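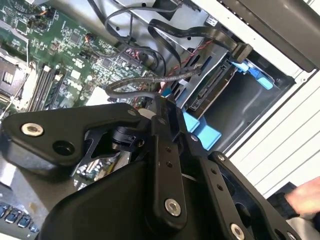

ok thread on whether robots can do shop chores yet. short version: some of them, slowly, and not the ones I'd pay for

I refurb old desktops. office pulls mostly. 421 came through the shop last year and every one gets opened, drives out, dust out, memory checked, closed back up. boring work. perfect robot work you'd think

it's not. the inside of a tower is cables. cables on top of cables. every one sits different and they all move when you touch something else

stuff that bends is still the hard part. a sheet metal cage stays where it is. a ribbon cable goes wherever it feels like

and connectors!! you wiggle a SATA plug with your thumb and you feel it let go before you see anything. try writing that down as instructions

plastic drive rails, same deal. squeeze both, slide, don't snap the old brittle ones. I've snapped plenty so I'm not judging

the arm demo from Warkier everybody keeps sending me — yes I watched it. one drive, one model of case, cuts every few seconds. show me 30 mixed towers in a row with no cuts and I'll clear a bench tomorow

what I think works today: moving bins, sorting screws, wiping drives once they're plugged in, labels. the Kereck label thing at my old job was great. did one job all day and never got the sticker crooked

what doesnt: anything where step 3 is "move that out of the way a bit"

home stuff is the same problem with socks. my Rusell vacuum does a fine job on 40 percent of the floor and then eats a phone charger

people ask about speed. I do a drive swap in a couple minutes if the screws aren't stripped. I'd take a machine at roughly 35 minutes if I could leave it overnight and find nothing broken in the morning. slow is ok. babysitting is not ok

cost question: no idea. Owen quoted a friend's shop and the number came with so many add ons we gave up reading it

so ask me again in Febuary. got a stack of towers to open and I'm doing them by hand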